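Accueil | Pinces | Bras | Caméras | Contrôleurs | Contact

Pince parallèle Wynne à deux doigts

Réf. 1323 - fabricant : Witen

La Wynne est une pince électrique à deux doigts pour bras légers. Elle se monte en simple ou en paire sur un poste bimanuel, avec le même câble des deux côtés. Nous la proposons à la vente et en prêt pour essai, au même titre que la Tatcombe, qui vise les mêmes usages.

Caractéristiques
Course entre doigts : 60 mm
Masse sans bride : 711 g
Boîtier : blanc
Doigts : noirs, effilés, interchangeables
Câble : sortie par le dessous du boîtier, connecteur verrouillable
Contrôleur : Zulthorpe, version 2 du micrologiciel ou plus récente

Wynne ou Tatcombe ?

Les deux pinces ont été essayées sur le même poste, avec les mêmes bras et le même contrôleur, en téléopération. Nous avons choisi des objets courants : multiprises, adaptateurs, boîtes en carton, petits flacons.

Sur les objets plats et longs, la Wynne est plus facile à placer. Ses doigts effilés passent entre l'objet et la table sans qu'il faille incliner beaucoup le poignet. La Tatcombe a des doigts plus larges et demande une approche par le haut. Elle tient mieux les flacons, qui pivotent un peu dans la Wynne quand on les saisit près du bouchon.

Pour les petits objets, l'écart est faible. L'opérateur perd surtout du temps à aligner la pince, et la vue de la caméra de tête compte alors davantage que la forme des doigts. Une caméra de poignet est à prévoir si le poste doit brancher ou débrancher des fiches.

La Wynne se referme plus lentement. En téléopération cela ne gêne pas, en cycle automatique il faut en tenir compte. La consigne d'effort se règle depuis le Zulthorpe, par paliers, et se garde en mémoire pour chaque bras.

Montage

La bride se fixe par quatre vis. Laisser une boucle de câble large au-dessus du poignet - trop courte, elle tire sur le connecteur en fin de rotation. Vérifier le passage du câble bras tendu puis bras replié avant de serrer les colliers. Sur une paire, régler l'ouverture de repos à la même valeur à gauche et à droite, sinon les données enregistrées ne sont pas comparables.

Livré avec la pince : bride, jeu de doigts effilés, câble, notice en français. Le contrôleur est vendu séparément. Les doigts larges sont en option et se changent sans déposer le boîtier.

Fiche mise à jour le 22 septembre 2019

3 commentaires | 11 partages
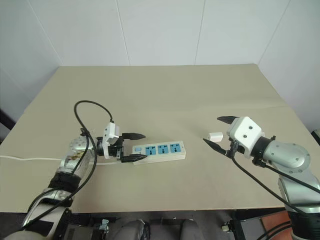 Angelica Barredo

Essai en paire : la pince gauche tient une multiprise à trois prises par son extrémité, du côté de l'interrupteur. Le petit cube blanc est posé sur la table, près de la pince droite. Pour un prêt, préciser dans la demande le modèle du bras et la longueur de câble souhaitée.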